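4. Setting up a Trakier build profile

Applies to Trakier 3 and up. Older projects: convert first (section 2), then come back.

A profile tells Trakier which modules to compile, where the output goes and which database it talks to. One profile per target. Don't share one between test and live.

4.1 Before you start

- Core library installed and on the class path
- Write access to the project folder
- License file from Ploreck, saved as trakier.lic
- Port 1014 free, or another one picked out

4.2 Create the profile

1. Open the project. Wait for the index to finish, bottom right.
2. Tools > Profiles > New. Pick "Blank". The other templates still point at the old repository.
3. Name it. Lower case, no spaces. Max 20 characters.
4. Set Output to a folder outside the source tree.
5. Under Modules tick core, data and forms. Leave reports off for now.
6. Save. Close the dialog and open it again. If the module list is empty, the save didnt take; check folder permissions and repeat from step 2.

CAUTION: Output gets wiped on every full build. Everything in it, your own files too. Do not point it at your home folder.

4.3 Connect the data source

1. In the profile, go to Data > Source > Add.
2. Driver: pick from the list. Not listed? Drop the jar into /drivers and restart Trakier.
3. Enter host, port, user. Leave the password blank, it gets asked for on first run and stored encrypted.
4. Timeout: 70 seconds. The default is too short for a first connect over VPN.
5. Click Test. Green bar = done. Red bar = read the last line of the log, ignore the rest.

Note: error 369 means the driver loaded but the schema name is wrong. Upper/lower case matters on some servers. Retype it, don't paste.

4.4 First build

1. Build > Full. Not Incremental, there is nothing to increment yet.
2. Watch the Tasks pane. Forms is the slow one. Over 1,014 classes in the stock set, so let it run.
3. Warnings about deprecated layouts can be ignored. Errors can't.
4. Run > Local. Log in as admin, change the pasword right away.

CAUTION: stopping a build halfway leaves a lock file in the Output folder. Delete build.lock by hand before the next try.

If the start window stays gray, clear the cache (Tools > Cache > Clear) and run again. Still gray: go back to 4.3 and redo the test.

Reports module gets its own section, see 5.

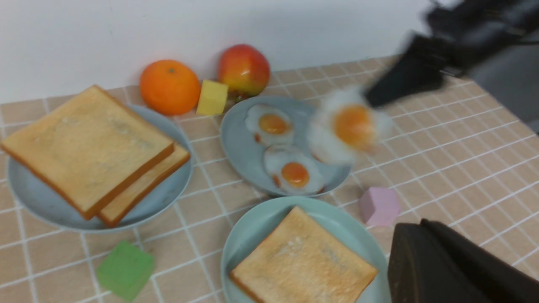
Chung writes: step 5 in 4.3 goes red for me every time unless I restart after adding the jar AND reopen the profile. Might be worth a line in there. Also build.lock is a hidden file on our machines, took me a while to find it.

Ploreck, Bendville | Contact | © Ploreck, January 2019 | Back to top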